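How to write a weekly recap of a television series

I have written recaps for the site Florken during four years, first of police series and now mostly of science fiction. Readers often write to me and ask how to begin with their own. I explain the way I work, with the space series Skadden as the case, as I am in the middle of its second season at the moment.

Before the episode

Read your own recap of the week before. It takes five minutes and it saves you from forgetting that the captain already knows about the letter. Then open a new document and write three headings in it: Plot, People, Questions. Under Questions, copy everything that was left open last time. When a question is answered you delete it. At the end of a season it is interesting to see which ones are still standing there.

Make also a list of the names with correct spelling. In Skadden there is a Doctor Hunis and a planet called Hunis, and in my first recap I mixed them in a very unlucky sentence.

First viewing

Watch the whole episode without stopping and without writing. I know that many recappers type from the first minute, but then you look at your keyboard when the important glance happens. After the end titles, write down quickly what you remember, in any order. The things you remember without help are usually the things which your readers want to discuss.

Second viewing

Now you watch with the pause button. I write one line for each scene, with the minute in front, for example:

12 Kozłowski lies to the crew about the fuel
14 Flashback, school, the red coat again
19 Argument in the kitchen, she leaves the key

An episode of normal length gives me 40 lines. If you have many more, you are writing down dialogue. Keep only the quotations you will really use, and listen to each of them twice, as subtitles are often shortened and do not say the same as the actor.

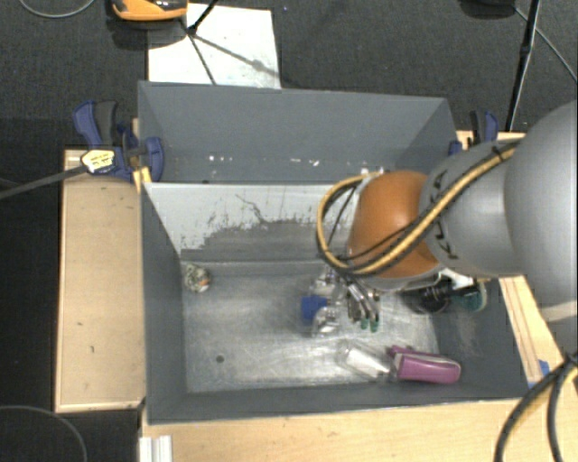 KUKA robot arm with its gripper lowered into an open bin.

Putting the scenes in order

You do not have to follow the order of the episode. When there are two or three storylines which hardly touch each other, I prefer to tell each one from start to end. Mark your lines with a letter for the storyline (K for Kozłowski, D for the doctor, and so on) and move them together. Begin with the smallest storyline and leave the biggest for the end. If all of them meet in the last scene, tell this scene only once, in its own paragraph.

Writing the text

Use the present tense: "She opens the door", and not "She opened the door". Use past tense only for earlier episodes. It seems a small matter but mixed tenses make a recap very tiring to read.

Try to stay below 3,000 words. My longest one, for the season opening, had more than 3,000 and the comments showed that people stopped reading before the middle. Cut first the descriptions of travelling from one place to another.

Say what you think, but let the reader see where the plot ends and your opinion begins. Etenesh Kahsay, with whom I share the Sunday shift, puts her opinions in brackets. I put mine in the last paragraph of each storyline. Both ways are good if you keep to the same one.

Spoilers

Write in the first line which episode the text is about. Keep the title neutral. "Skadden, season 2: the one with the key" is fine, and "Why Kozłowski had to die" is not. If you have seen the preview of the next episode, or if you know the book, put these remarks at the bottom under a separate heading.

Before you publish

Check the names against your list. Read the text aloud one time. Then look if every question you wrote down is either answered or mentioned, and save the file with the episode number, so that you find it again next week.

If something in my explanation is not clear, please leave a comment. I read them in the evening.

Marianna Jabłońska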